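Vorura Two-Arm Sorting Station
Set-Up Guide, Section 4: Preparing the Tray Transfer Routine

This section applies to stations supplied by Mulwood with the Gimov control software installed. Complete Section 3 before proceeding.

4.1 Before You Begin

Confirm that both bases are bolted down and that the indicator light on each base is on. Keep all persons outside the marked work area.

CAUTION: Do not reach over the table while either arm is enabled. Press the emergency stop before moving a tray by hand.

4.2 Placing the Trays

1. Clear the table of tools and packing material.
2. Place one tray within reach of each arm. Either color may be used on either side.
3. Place a single part in the tray that will serve as the source.
4. In the Gimov menu, select Trays, then Register. Enter code 1710 when prompted.

NOTE: Left and right refer to the arms of the robot. An operator facing the bases will find the right arm on the left-hand side.

4.3 Running the First Transfer

5. Open both grippers from the Manual screen.
6. Set the speed to 13 percent and select Rehearse.

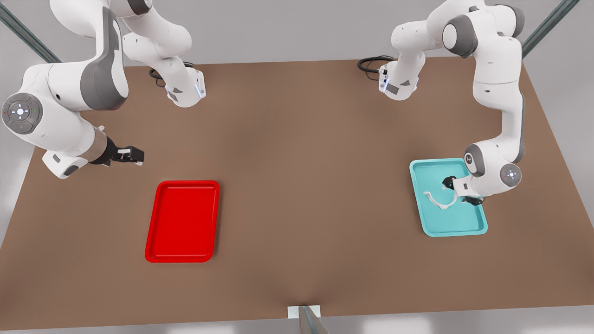
7. Watch the full rehearsal with one hand near the emergency stop. If a gripper touches the rim of a tray, stop the routine and repeat step 4.
8. When the rehearsal ends without a fault, select Save.

NOTE: Fault 89 means that a tray has moved after registration. Return it to its place and register it again.

Requests for changes to the saved routine should be addressed to Clémence Ferrand, Station Support, Mulwood.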